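先说结论:Stasberg 这只灰色金属料箱,能买,别买两只以上先试试。用了快两个月了,趁周五下班前赶紧写几句,想到哪写到哪。

2022年3月25日

**买的什么**

Stasberg 的敞口金属箱,灰色,斜壁,没盖子。从 Mollham 的网店下的单,325 块一只,运费另算。同时看过 Butlow 的塑料箱,238,便宜不少,但是以前用塑料的装金属条,角上裂过,不想再折腾。Marsden 也有一款金属的,直壁,缺货,没等。

二月初到的货。包装一般,纸箱加两片泡沫,角上磕了一下,箱子本身没事。说明书一张纸,正反面,基本没用。

**装什么**

长方条料。红棕色的和深绿色的,混着放。条子不大,但是有分量,棱角硬,扔进去很响。以前那种软底的箱子,用不了多久底就花得没法看。这只也花,后面说。

**斜壁**

最喜欢的一点。条子靠到边上会自己往下滑,不会竖着卡在墙角。直壁的箱子经常有一根立在角落里,手指头伸进去抠,烦死了。斜壁基本没这个问题。偶尔还是会有一根贴着壁斜躺,推一下就下来。

坏处也有。口大底小,同样占一块台面,能平铺的条子比直壁少。如果你台面紧张,这个要算进去。我一开始没算,量的是箱口尺寸,结果隔条做长了,白切了一块板。买之前量底,量底,量底。

**底板和漆**

底是金属的,平,没有加强筋。好处是条子能躺平,找起来快,颜色一眼就分得清:深绿的压在灰底上稍微暗一点,灯光不好的时候要多看一眼,红棕的没问题。

底上有两个小圆孔。说明书没写干什么用的。我猜是排水或者固定用,反正小碎屑会从那里漏出去,下面垫张纸就行。要是装小螺丝之类的就别指望了,得自己堵上。

漆面不行。这个要扣分。底板第一周就开始有划痕,现在是一片花。几面壁的情况还不一样,左边那面还算匀,右边磨出一块发白的,最里面那面最惨,上头一道道黑印子,下面一大片磨灰了。功能上不影响,但是如果你是要摆在客户看得见的地方,心里有个数。
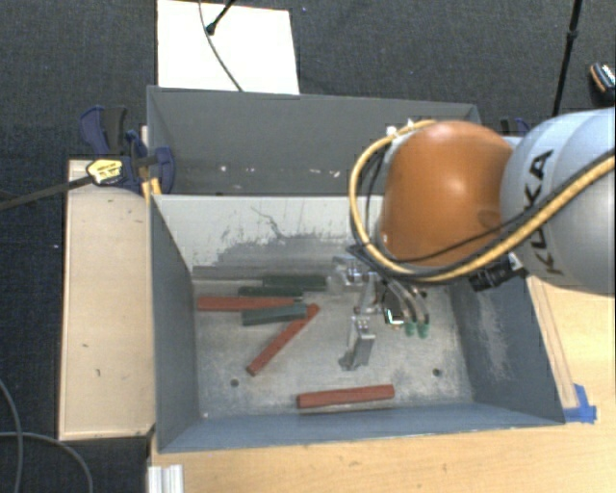

看了初稿的同事回了一条,说漆的事他不同意:料箱本来就是耗材,磨花了才说明天天在用,真要挑毛病应该挑箱口那圈边,太薄,空箱单手拎的时候勒手。他还说他那边的箱子底下垫过一层橡胶垫,声音小多了,但是条子在垫子上不滑,全堆在一头,最后又撕了。

勒手这个我认。确实勒。我平时不怎么挪它,所以没写。要经常搬的话戴手套,或者找点U型胶条包一下边。胶垫我没试过,听他这么说就不试了。

**堆在一边的问题**

条子倒进去以后容易往一侧扎堆,另一侧空着。跟箱子关系不大,主要是倒的时候手歪。不过底板滑,倒得猛了整堆都往一头跑。后来改成从中间慢慢放,好一些。还是会叠,一根压一根,横的竖的都有。想要排整齐就得加隔条,Stasberg 自己不卖隔条,这点挺奇怪的,Marsden 那款据说是有配的。

自己做也不难。薄板切两条,中间开槽一插就行。记得两头切斜,跟着壁的角度走,不然卡在半空下不去(别问)。

**清洁**

干布擦就够了。油多的时候用点清洗剂,漆没有掉色。角落是圆是方这种事我本来不在意,擦了几次之后发现抹布能一下子带过去,省事。有铁屑的话用刷子,别用手。

**稳不稳**

空箱轻,碰一下会走。装了料就老实了。我在下面贴了几块防滑贴,五金店随便买的,之后没再动过。如果你的活对位置有要求,最好还是找个办法固定死,光靠自重不保险。

**跟 Butlow 的塑料箱比**

- 价钱:Butlow 赢,差得不少
- 声音:Butlow 赢,金属的真的吵
- 耐磕:Stasberg,没什么好说的
- 拿取:Stasberg,斜壁的功劳
- 外观:刚买来 Stasberg 好看,一个月以后差不多难看

**售后**

给 Mollham 发过一次邮件问能不能单买补漆,隔了 3 天回的,说没有,建议用普通的金属漆自己补。行吧。态度还可以。退换没试过,页面上写的是未使用可退,装过料的应该就别想了。

**打分**

满分五分给四分。扣的那一分一半是漆,一半是没隔条。装硬的、重的、形状规整的东西,推荐。装小零件,不推荐,有孔。装怕刮的东西,也别,先垫一层再说。

价格要是再降一点我会补第 2 只,现在这个价先用着。隔条的尺寸有人要的话留言,我回头量了在发。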